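My first go at teaching a robot went badly, and I blame my elbows. Volker Hagedorn, who runs the training sessions at Cultari, had handed me a pair of controls and told me to wipe down a kitchen counter. Easy, right? I've been wiping counters since I was six!

The idea is that you steer the arm yourself, over and over, and the software learns from what you did. Every run gets saved, the clumsy ones too (mine were nearly all clumsy). Volker wants 700 runs before he'll train anything on a new job, and by lunch I'd given him 58. My shoulders were killing me. 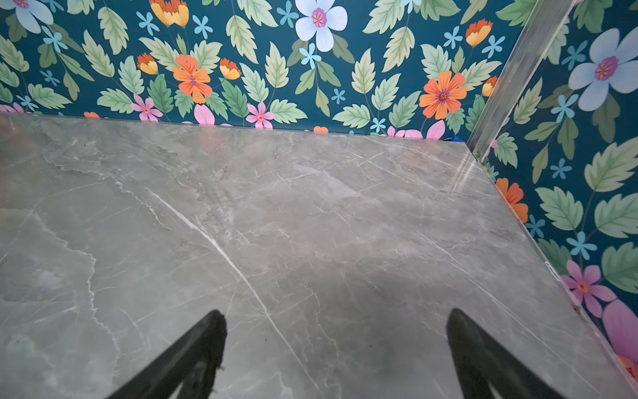 What surprised me was how much I do without thinking. At home I lean on a cloth a bit harder when I hit something sticky. Through the controls I couldn't feel a thing, so I had to watch the fingers and guess, and I kept coming in too fast. "Slower," Volker would say from his stool. "It'll copy your bad habits as well, you know."

He learned that one the hard way over at Hungate, where a colleague with a flick in his wrist recorded 340 runs and the robot picked up the flick. They kept a few for laughs and recorded the rest again.

I'm going back in September to try folding tea towels, which Volker reckons is far worse. I've been practising at home, very slowly, with my elbows tucked in, and my kids think I've lost it.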